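Bellis bench automation project
Progress report to the Pluvside Fund
Prepared by Nerys Penry, project lead
June 7, 2025

Summary

This was the period when we finally had the two-arm bench running long stretches, and also the period when we had our first real incident. The right arm dropped a tube during a transfer and then carried on as if it were still holding it. The glassware came through fine and no one was hurt, but the arm went on to do the next four steps with an empty gripper, and that is a failure we want to tell you about properly. We learned a great deal from it. Eimear Tully and I both think the system is in better shape now than it would have been after a quiet couple of months.

Where we stood before the incident

In February we reported that both arms could reach everything on the bench and that the motion software, which we call Hostis, was stable enough for daily use. Since then we have moved on to handling small labware: tip boxes, tubes with screw caps, a flask, a beaker, an open rack. The left arm works mostly at the tip box side and the right arm does the fine pick and place work.

The long run we promised you was set at 2000 transfers. It's a big number for a bench this size, and we were very pleased with how it was going. At transfer 1088 the right gripper lost its tube.

What happened

Eimear was at the bench. She heard a tick, looked up, and saw the tube on the table with the arm already moving off toward its release point. She pressed the stop, but the arm had gone through its release and started back for another pick before it came to rest. When we read the log afterward, every one of those steps was marked as good. Hostis had the gripper closed, the commanded width matched the measured width closely enough, and the check passed.

So there are two faults here, and we have kept them apart in our records.

The first is mechanical. The finger pads on the right gripper had worn smooth on one side. We had been inspecting them by eye, and the wear only shows up when you run a fingernail across the pad. With a smooth pad, a round object held across its body can roll a little each time the arm speeds up or slows down, and after enough of that it leaves.

The second is in our software, and it bothers us more. The grip check compared finger width against a tolerance that we set back when we were lifting larger items. For something as narrow as a tube or a cap, that tolerance was so loose that fully closed fingers could pass. We wrote that check, we tested it on the big items, and then we changed the task without going back to it.

We also looked hard at the stop. The button itself did what it should, but it was mounted at the far end of the bench and Eimear had to take two steps to get to it. With glass and liquid on the table, two steps is too many.

The bench in use
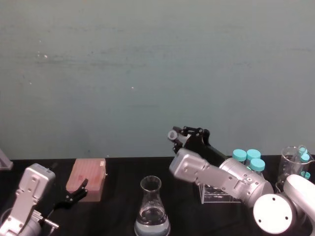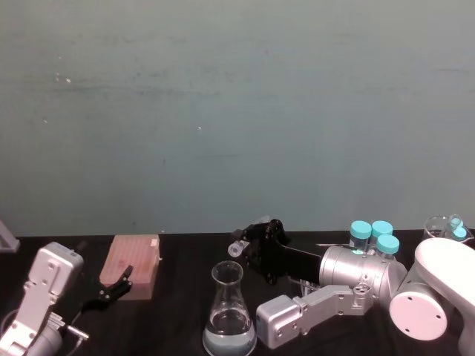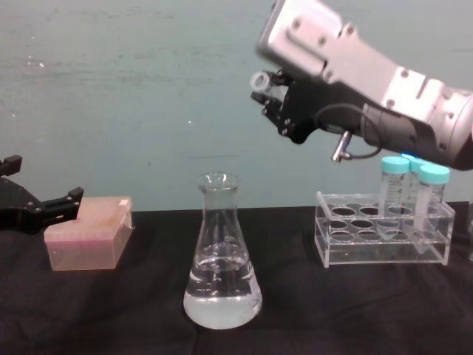

Small-item handling at the Stulville bench, with a small cylindrical piece held in the right gripper and the flask, pink box and teal-capped tubes set out on the table.

What we changed

Pads. Both grippers have new finger pads, cut from a softer sheet with a shallow groove down the middle. The groove gives a tube somewhere to sit, and it has made a lovely difference. Pads are now swapped on a fixed schedule, and the old ones go into a labeled bag so we can compare how they wear.

Grip check. Each item now has its own expected width and its own tolerance. The check runs after the lift, again at the midpoint of the move, and once more before release. If any one of them fails, both arms hold position and the operator gets a message saying which check failed and for which item. We were worried this would slow things down badly. The added time per transfer is small enough that we have stopped thinking about it.

Stop button. There is now a second stop within arm's reach of where the operator sits. Both are tested at the start of every session and the test is signed off in the log.

Arm paths. While we were at it we raised the travel height of the right arm over the flask. In the old path a dropped item could have landed against the neck. The new path goes up and back toward the wall first, then across.

Results since the changes

We started the run again from zero with no credit for the earlier transfers. Partway through, we took a tube out of the gripper on purpose at random points to see if the system would notice. It caught 98 percent of these. The misses all came from one narrow cap, where the gap between held and empty is close to the limit of what the finger sensor can read. For now that cap is off the task list when the bench is running without someone seated at it.

What we have not solved

A width reading will never tell us whether a tube is crooked in the fingers. A tilted tube can pass all three checks and still miss its hole in the rack. Eimear has a first version of a camera check working on the clear tubes, and the early results are exciting, although reflections from the acrylic rack and the glassware still fool it now and then.

We also owe you a written procedure for restarting after a hold. At present it lives in Eimear's head and in a page of my notes, and both arms can be holding something when the hold comes in. A draft will go to your safety reviewer with the next report.

Budget and schedule

The pads, the second stop and its wiring came to $2000, paid out of the contingency line. No other lines have moved. The restarted run puts us behind on the liquid handling milestone, and we would like to shift that milestone into the next period with no change to the total award. Please let Nerys know if you need a formal request for this, and we will send one over with the incident log attached.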